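14 shares
5 comments

Daranee Yensuk has been dressing guest bedrooms for nine years, and when I asked her where she starts, I was sure she would say the bed. She laughed (she laughs a lot, and the coffee went cold because of it) and told me she starts with the little table next to it.

"The bed looks after itself," she said. "You put good cushions on it, maybe one with a big check so the eye has somewhere to go, and it's happy. But the bedside table is where a person puts their whole day down, and so many people buy one that's too small!"

Her favorites are round. She grew up in a narrow house with four people and a great many sharp corners, and she still remembers the bruises on her shins. A round top slips into the space between the wall and the bed, she told me, and you can walk past it half asleep. She likes a pale oak color over a dark floor, and thin legs, so the floor carries on underneath and the corner doesn't feel stuffed.

Then we got on to the raised rim, and I may have set her off. "Oh, I love a rim," she said. "Just a low one. Pens roll, earrings roll, and at two in the morning you don't want to be feeling around under a bed."

I wondered whether anybody still wanted a telephone in the bedroom. Daranee does, and she means the kind with a cord. She sets it toward the back of the table, with the remote in front where a hand will find it first, and she tries to let the cord fall behind. Her mother called her on a phone like that every evening until last April, when she moved in down the street and started knocking on the door instead.
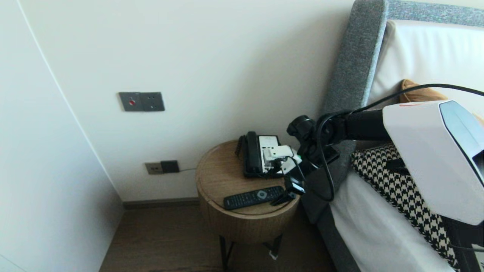

"She still says the phone was better," Daranee told me, "because I couldn't see her looking at my curtains." The curtains, I should add, are staying. She hemmed them herself, and she is already eyeing the leftover fabric for a pillow or two.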